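Dratomus trunk, second notebook
10th January

Back at the bench after the break and the trunk is exactly as stubborn as I left it. For anybody picking this book up cold: it's the escape trunk for the Plavivden series, the one the lead gets locked into at the end of the Drenmont theater episode. We're calling it the Dratomus trunk after the act in the script. It has to look like something that has been dragged through every railroad station in the country for thirty years, and it has to let a grown actor out of the back of it quickly, quietly and every single time. The looking-old part is easy and fun. The quiet part is killing me.

So, the back panel. In the first build it swung inward on a long hinge, and that was fine until we had a real adult in there with bent knees, at which point there was no "inward" left to swing into. I recut it over the break as a sliding panel, 295 mm wide, running in two waxed grooves with the catch on the left. It slides toward the hinge side and tucks behind the false batten. I love it. You can rap your knuckles on the outside all the way across and it sounds solid, which matters a lot, as the script has a skeptical reporter doing precisely that before the lid closes (and the director wants it in one take, no cut, good luck to us).

Trouble is the catch. It's a spring bolt from Lam, a nice little part, but when it lets go it makes a click you could hear in the balcony. On camera you could drown that with the band. But they want to shoot some of it with the sound live in the house at Drenmont, with extras in the seats, and I'd hate for the front rows to be grinning before the curtain even goes up.

What I tried this morning, in order:

Felt pad behind the bolt. Quieter, but the bolt stopped seating all the way and the panel rattled when I knocked on it. Out.

Lighter spring. Quieter still, and then the panel popped open when I tipped the trunk on its corner. They roll this thing down a ramp. Out!

Beeswax on the bolt and a sliver of leather glued where it strikes. This is the one. There's still a noise but it's a soft sort of thup, and with the lid shut I had to put my ear to the side to catch it. The leather will wear, so it goes on the replace-before-every-shoot list.

Then I gave the leather version a proper run, 500 open-and-close cycles, with coffee and the radio. No jams. The left groove has started to shine where the panel drags, so it's sitting a hair low on that side. I'll shim the bottom rail tomorrow and see if the shine stops spreading. There was also a bit of dust collecting at the stop end of the groove, pale stuff off the raw wood, and I've made a note to seal that before paint. If it packs down in there the panel will stop short and the batten won't cover the gap.
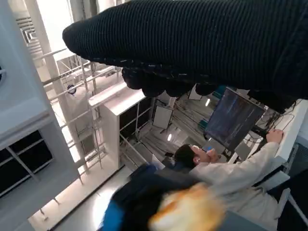 Can the actor still get out if the catch jams?

The lid hinges are the backup: their pins lift out from the inside with two fingers, so the whole lid can be pushed up from the back edge even with every padlock on the front still closed. The stagehand beside the trunk also carries a key to the lot.

I want that written on the inside of the lid in paint that glows a little, by the way. It was just a sticker in the first build and the sticker fell off.

Padlocks next. The script says seven, and the storyboard shows them all across the front in one row, which looks terrific and leaves me almost no room for the hasps. I laid them out with cardboard cutouts first. If they're all the big shackle type, they bang into one another and you get this awful clattering whenever the trunk moves, like somebody dropped a drawer of spoons. Mixed sizes look better anyway. A trunk like this would have picked up its locks over the years, one here, one there, all from different stores. I've put the fattest one dead center, where the reporter will grab it, and that one is a real working lock with a real key. The others are real too, except I've taken the guts out of the two on the ends to save some weight, and they're pinned so they still rattle right.

Somebody is going to ask about the weight so here it is. The new sliding panel with its batten came out at 753 g on the kitchen scale. The old hinged one was a good deal heavier and I'd blamed the wood, when most of it was the hinge. Good news for the ramp crew. I haven't weighed the whole trunk again and I'm a little scared to.

Aging the outside. I did a test board with three stains and a coat of shellac, then went at it with a chain, a wire brush and a bag of gravel. The gravel is best. Put the board in a box, pour the gravel over, shake until your arms hurt. Dents come out in clumps, heavier on the corners, which is how real trunks get beaten up. The chain leaves the same mark over and over and once you've noticed the pattern you can't stop seeing it. I also tried cold tea on the canvas strips and it went too pink, so I'm going back to coffee.

The labels are the fun bit. Steamship labels, hotel labels, a couple of railroad ones, all made-up places so that legal stays happy. One is for a hotel in Plavivden, which the writers asked for, as it's meant to pay off later in the season. They've got to be glued down in layers with the newest on top, and the Plavivden one has to be half torn off so you only get the first few letters. I'm going to do the tearing before I glue. Tearing afterward pulled up the shellac on the test board and I said some words.
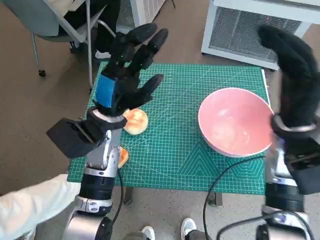
Pink bowl and bread on the green cutting mat.

Afternoon was handcuffs, or really the box the handcuffs live in. The cuffs themselves come from Lam with the rest of the metal and they're lovely, black with just enough brown to look old. The box they sent was shiny and brand new and looked like it was for cutlery. I lined it with an old wool blanket, cut a nest for each pair, and rubbed the lid with dirty wax. Much better. The brown in the cuffs shows up nicely against the wool too, and the actor can find the right pair by feel, because I cut the nest for the trick pair with a notch at the thumb side.

One thing that bothers me in the script, and I'm putting it here so I remember to bring it up: the reporter examines the cuffs, hands them back, and the very next shot they're on. There's no moment for the switch. Any magician watching will be yelling at the TV. All it needs is one beat where he turns to take a bow or wave at the box seats, then the switch can happen behind the open lid, and I could build a little shelf in there for the other pair. It costs me an hour of work. I'd far rather do it properly than have it fixed in the edit, and I think the audience feels the difference even when they couldn't tell you what the difference was.

I also watched a few older magic movies over the break with the sound off, only looking at the props (I recommend it, it's a great way to ruin a movie). The trunks that convinced me were all kind of dull. Plain wood, plain straps, and one thing on the front for your eye to land on. The bad ones have brass all over them and carved stars and a secret-looking knob, and you spend the whole trick staring at the knob.

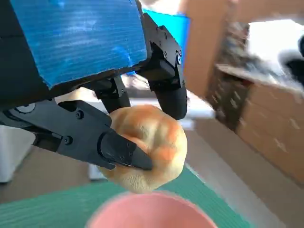
Hardware color has been bugging me ever since those movies. I'd been planning on brass screws for the batten, to match the corner pieces, and I'm going off the idea quickly. Brass heads in a row along the one part of the trunk that moves is asking the reporter to look there. Look at the gripper holding the bread roll: the screws are small black hex heads on black plates and brackets, and the big blue panel on top takes your eye well before any of them do. I want that same split on the trunk. Dark screws on a dark batten, sunk and waxed over, and then something loud a good distance away, probably the big center padlock or the orange hotel label. Slotted heads of course, hex would be all wrong for the period. I have a jar of old steel ones that I can blacken over the weekend.

Still to do before the Drenmont walk-through:

Shim the bottom rail, left side, and rerun the cycles.
Seal the groove ends.
Glow paint inside the lid.
Ask about a beat for the cuff switch, and the shelf.
Blacken the batten screws.
Spare leather slivers, a whole envelope of them, labeled.
Measure the stage ramp again. The drawing we got and the photos we got do not agree with each other.

They want the trunk on the truck in March, so there's time for one more full rebuild of the back if the rail shim doesn't do it. Please don't move the clamps on the end bench, the label test is under there and the glue is still soft.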